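Grirna: kit de pinzas manuales para captura de demostraciones
Ficha del conjunto de muestra y notas de evaluación

Resumen

Grirna es un kit de captura bimanual que distribuye Wendholm. Incluye dos pinzas de mano con cámara, un concentrador de sincronización, la base de carga y el programa de escritorio Nukov, que descarga, alinea y exporta las grabaciones. El operador sujeta una pinza en cada mano y ejecuta la tarea directamente, sin brazo ni teleoperación. El conjunto que acompaña a esta ficha se grabó durante la evaluación previa a la compra y se conserva como referencia para probar cargadores de datos y revisar la calidad de la señal.

Mantiene la ficha Anselmo Collado. Las correcciones se envían por el gestor de incidencias del repositorio, una por entrada.

Contenido

258 episodios bimanuales de manipulación de objetos pequeños.
26 clases de objeto en el vocabulario de etiquetas.
Tres tareas: sacar un objeto de la caja, devolverlo a la caja y apartar un objeto que estorba.
Vídeo por pinza, apertura de los dedos, pose estimada y marcas de inicio y fin.
Sin audio. El micrófono del concentrador se desactivó en la configuración.

Material de trabajo

La tarea se hace en una caja de cartón abierta, de paredes interiores blancas y con el fondo forrado de rojo con dibujos en blanco. Los objetos son de uso corriente y de tacto muy distinto: peluche, plástico rígido, goma, tapones de botella, un estuche de sombra de ojos. Se buscó que en una misma toma convivieran piezas que ceden al cerrar la pinza y piezas que resbalan si la presión no es suficiente. El forro rojo resulta cómodo para segmentar los objetos claros, y bastante menos para los que tienen partes rosas o anaranjadas.

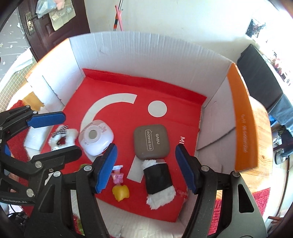

Las etiquetas de objeto se asignan por episodio y no por fotograma. Si un episodio incluye más de un agarre, el campo objeto_principal recoge el del primer contacto sostenido y los demás pasan a objetos_secundarios. Un roce sin cierre de los dedos no se anota.

Descripción del equipo

Cada pinza tiene dos dedos opuestos sobre un varillaje negro con tornillos a la vista. Las almohadillas son azules, largas y de superficie estriada; se sustituyen por separado y el kit trae un juego de recambio. El estriado sujeta bien el pelo sintético. Con plástico liso y canto redondeado el agarre depende mucho del ángulo de entrada, y conviene aproximar con los dedos paralelos al lado más largo de la pieza.

La autonomía medida es de más de 75 minutos por pinza con vídeo continuo. La base carga las dos a la vez. No hay aviso sonoro de batería baja, solo un indicador en la ventana de Nukov, que el operador no ve mientras trabaja. Se ha pedido a Wendholm que lo añada al concentrador.

Estructura de archivos

episodios/ — una carpeta por episodio, con el vídeo izquierdo, el vídeo derecho y la tabla de estados
calibracion/ — parámetros intrínsecos y transformación entre cámara y dedos
etiquetas.csv — tarea, objeto, resultado y observaciones
descartes.csv — episodios retirados, con el motivo

Campos de la tabla de estados

t: tiempo en segundos desde el inicio del episodio, reloj del concentrador.
apertura_izq, apertura_der: separación normalizada de los dedos, 0 cerrada y 1 abierta.
pose_izq, pose_der: posición y cuaternión en el sistema de la primera muestra.
valido: 0 cuando la estimación de pose ha perdido el seguimiento.

Los valores de apertura proceden del encóder y son fiables en todo el recorrido salvo en el tramo final de cierre, donde la deformación de la almohadilla introduce un desfase pequeño. No se ha corregido en los datos publicados.

Procedimiento de captura

1. Colocar los objetos en la caja sin orden fijo. Se admiten objetos fuera de ella, sobre la superficie de apoyo.
2. Encender el concentrador y después las pinzas.
3. Abrir ambas pinzas al máximo y mantenerlas quietas hasta que Nukov confirme el cero.
4. Ejecutar la tarea a velocidad normal.
5. Cerrar el episodio con el gatillo de la mano izquierda.

Si se pierde el seguimiento, se termina el movimiento y se marca el episodio como dudoso. Repetirlo en caliente deja dos inicios en el mismo archivo.
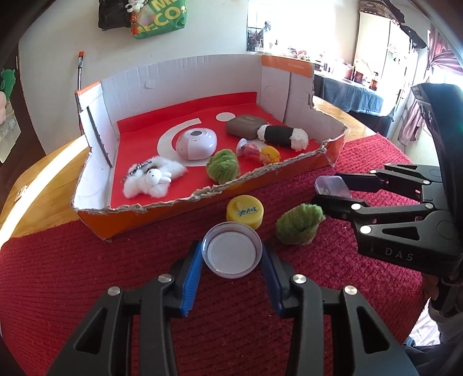 Villalobos, enero

Notas de la evaluación

Ocho episodios se retiraron por desincronización entre pinzas. Todos correspondían a la primera sesión, antes de actualizar el firmware del concentrador. Desde entonces no se ha repetido el fallo. Los retirados no figuran en el recuento de la sección Contenido.

El seguimiento de pose aguanta bien dentro de la caja mientras quede a la vista algo del entorno. Se degrada cuando la cámara mira solo al forro y a una pared blanca, y tarda en recuperarse si el operador sale deprisa. Las piezas transparentes o translúcidas siguen siendo el caso difícil: el contorno se pierde en el vídeo y el instante de contacto hay que deducirlo de la apertura.

Nukov exporta a dos formatos, tabla plana y contenedor por episodio. El segundo omite el campo valido en la versión entregada. Quien lo necesite debe exportar la tabla y unirla por t.

La documentación que acompaña al kit es escasa. El manual explica el montaje y la carga, pero la convención de ejes de la pose hubo que pedirla por correo; está copiada en calibracion/ejes.txt.

Limitaciones

Un solo emplazamiento y una sola distribución de muebles alrededor. El fondo es doméstico y aparece en buena parte del vídeo.
Operadores diestros en todos los casos.
Las manos del operador pueden entrar en cuadro. No se han difuminado.
Algunos objetos y envases llevan texto impreso, en parte en caracteres chinos. No está transcrito.
No hay medida de fuerza.

Uso

Apto para validar lectores, comparar métodos de estimación de pose y ajustar etiquetadores. No se recomienda como único conjunto de entrenamiento para una política bimanual. La partición de prueba viene fijada en etiquetas.csv, columna particion, y debe respetarse en cualquier cifra que se compare con las de este repositorio.

Pendiente

Añadir el campo valido al contenedor por episodio.
Revisar las etiquetas de los objetos secundarios.
Medir el desgaste de las almohadillas — falta acordar con Wendholm el método.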